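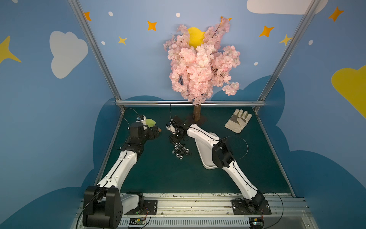
Small Set Design, Week 3: Painted Skies and One Good Tree

Okay, welcome back everybody. These are my notes from Wednesday, cleaned up a little for those of you who missed it (and for those who were there but spent the hour fixing a leaky glue bottle, you know who you are).

Last week was floors. This week we go up the walls. A tabletop set with three sides is my favorite thing to teach, and I'll try not to go on too long about it, but I probably will.

Start with the blue

Paint all three walls before you think about a single star. I like a light blue for the back and a darker blue for a cloud shape running along the bottom of it. The dark band hides the spot where the wall meets the table, and it makes the light part look farther away. You don't need a fancy cloud. Cut a bumpy line out of cardboard, trace it, fill it in, done. I went through a whole phase of shading my clouds and they looked like cauliflower!

Let the walls dry overnight. Please. The Tulik group taped their stencils on the same afternoon and pulled off half the sky.

Clouds and stars on the sides

The side walls can be looser. One big white cloud on the left is plenty, and on the right you can go with a yellow one. Somebody asked me if a yellow cloud is "allowed." Sure it is. It picks up the sun on the back wall and ties the two together, and kids never question it.

For stars I use the four-pointed kind. Five points are a pain to draw freehand, and the four-pointed ones look more like something twinkling. Mix orange and yellow. Put one up high near a corner, and let one run off the edge of a wall so the sky seems to keep going. Then take the handle end of a small brush, dip it in white, and dot it here and there. Stop before you think you're finished (I'm terrible at this part).

Yes, there's a sun and stars in the same sky. It's a storybook sky. Moving on.

The tree

A pink cherry blossom tree does an awful lot of work on a set like this. Against blue it just pops. Get one with a dark square base if you can, because a dark base pretty much melts into a dark teal table and you don't have to build a little hill to hide it. Stand it toward the back and let the blossoms cover part of the sun. Everybody wants to keep the sun clear the first time, since they worked hard on it, and I get that. Cover some of it anyway. Overlap is the cheapest depth you'll ever buy.

If your tree came squashed in the box, open the branches from the bottom up, one at a time. The Nedberg workshop handout says to steam them. I've never bothered.

Leaves and loose bits

Light green is the leaf color I'd go with next to pink. Keep the shape simple, a plain leaf outline you can read from across the room.

Hex nuts make a surprisingly nice pile of silver pebbles at the front of a set, near the trunk. Group them close together. Spread out, they look like you dropped them. A work glove laid flat by the tree can be a sleeping animal or a hill or a giant's hand, depending on what story you're telling. The Salem class used one for a whale last year and I still think about it.

For next time

Read pages 8 through the end of the Udorer packet, the part on color and distance. Sketch your own three walls, all of them, on one sheet, with the corners marked. Bring a pencil version only, no paint yet. And pick one object from a junk drawer that you'd like to put under your tree. I'll bring extra cardboard and the good scissors, which have to come home with me this time.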